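Dadex Publishes Its Upkeep Routine for Hand-Held Grippers, and Admits the Old One Was Mostly Guesswork

TRETVILLE

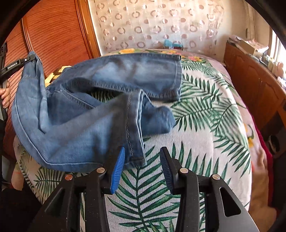
Page last changed: 2020-05-16

Dadex, the Tretville repair shop for small automation gear, today released the setup and care sheet it uses for two-finger hand-held grippers. The sheet is free to download. It is shorter than the one it replaces, and the shop makes no promise that it will double the life of anything.

Claims of that sort are common in this trade. Dadex has read plenty of them and has yet to see one that came with a service log. The new sheet is drawn from the shop's own log, kept at its Stidley bench since January, which holds 2,778 entries. Most of them are dull. Pads wear, pins work loose, and dust gets into places where the drawings say it can't.

Cloth work gets the longest section. Denim is a fair test for a pair of ribbed pads, with thick hems and double-stitched seams next to single layers that fold over at a touch. Folks often blame the software when a hem slips. Dadex suggests looking at the pad first. Lint packs into the ridges, and a packed pad is close to a smooth one. The sheet calls for a dry brush along the ridges, then a wipe with a damp cloth. It does not call for the pad cleaner sold under several labels, which did no better than water in the shop's own trials.

Pads are to be changed as a pair. The shop would like to report that one can be swapped alone to save money, and it has tried, but a new pad facing a worn one pulled fabric to one side in 4 of the logged jobs that went back to the customer.

The linkage arms need less care than many owners give them. Open and close the fingers by hand 15 times and feel for a catch. If there is none, leave the pivot pins alone. Oil is left out on purpose. It creeps, it reaches the pads, and then it reaches the laundry. Where a pin does bind, the sheet says to take it out, clean it, and put it back dry.

Where two grippers are used together, one in each hand, they should be set up side by side and checked for the same finger gap when open. Dadex found that sellers' "matched pairs" were not always matched. Three minutes with a feeler gauge settles the matter.

The sheet has gaps. Nothing in it covers wet cloth, and the section on cold rooms was dropped after the results would not repeat. A second bench, run by Srour, is going over the same steps, and Dadex will post those results whether or not they agree with its own.

The care sheet can be picked up at the Dadex counter in Tretville or downloaded from the shop's service page. Owners who keep their own logs are invited to send them in, bad news included.

Press contact: Dadex service desk, Tretville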